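Multton Lettings & Sales Round-up, May 29, 2026

14 shares | 3 comments

Quick one this month, we're short of hands and the phones won't stop.

Lallavik Court first. Two flats back on the market, both second floor, both leasehold. The one facing the car park has been reduced, the garden side one hasn't and I doubt it will be. Service charge is going up £22 a month from October. The managing agent's letter went out to owners last week, so if you're selling there, please get a copy to us before viewings start. Buyers ask. Their solicitors definately ask.

Dernura Road. The end terrace has gone under offer after 19 viewings, which is the most Essam Saber has done on one house since he joined. Sold subject to survey. Chain of three. Don't ask me for the figure, I can't say until exchange. Next door are now thinking of selling too and want a valuation, booked in.

Rentals are thin. One two-bed above the bakery on Yuan Street, unfurnished, ready now. One studio near the station, small, bills included, no parking. That's the lot. We had 30 enquiries for the last two-bed so if you want to see it, ring, don't email. 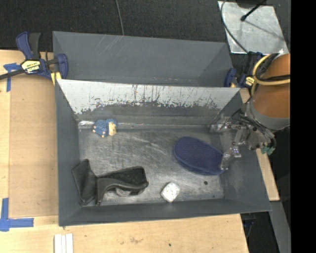
How long should a seller allow between accepting an offer and moving out?

Three to four months for most leasehold flats, less for a freehold house with no chain. The management pack is usually what holds things up, so order it the day you accept.

Landlords: Xiuying Fan is redoing all the check-in inventories and needs your keys labelled. Flat number, not just street. She has a drawer of keys from Dernura Road that all look the same and has had to try every one. Also gas certificates, five of you are due before the end of summer and you know who you are.

Deposit for the Yuan Street flat is five weeks' rent, holding deposit one week. Pets by agreement with with the owner, who has said yes to a cat before.

Leaflets. 400 going through doors on the north side of Multton next week. If you get one and you're already listed with us, sorry, ignore it.

Office shut over lunch for the next fortnight while we're two down. Leave a message and Essam will ring back the same afternoon.

Comments (3) | Share 14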